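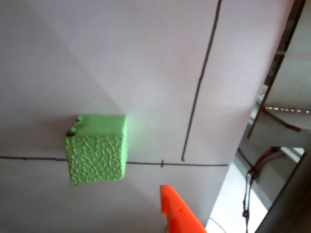 Green foam cube on a white tabletop.

From: Houda Ramadan
To: Elindale Upholstery list
Date: October 21, 2026
Subject: Re: Foam for window seat, how firm?

> I'm redoing the window seat in our front room and the old
> cushion has gone flat in the middle. It's 60 inches long and
> the shop offered me a 5 inch slab in medium or firm. Is firm
> too hard to sit on for an evening? And do I need to wrap it?

I did two of these last December and used firm for both. It feels hard in the shop, but you're only pressing on it with a hand. Once the cover and wrap are on it gives enough. Medium was fine for a bench in the hall where people sit to put on shoes.

Yes, wrap it. One layer of polyester batting, top and front edge, held with spray glue. Leave the bottom bare or the cushion will slide around — mine did until I pulled it off again.

Cut the foam half an inch bigger than the cover each way. An electric carving knife works well if you keep it upright and don't push.

For cover fabric I've used Veneo and Brastine. Veneo is easier to sew but it fades in a south window. Benkirane had the 40 inch zippers when I last asked.

What direction does your window face?

Houda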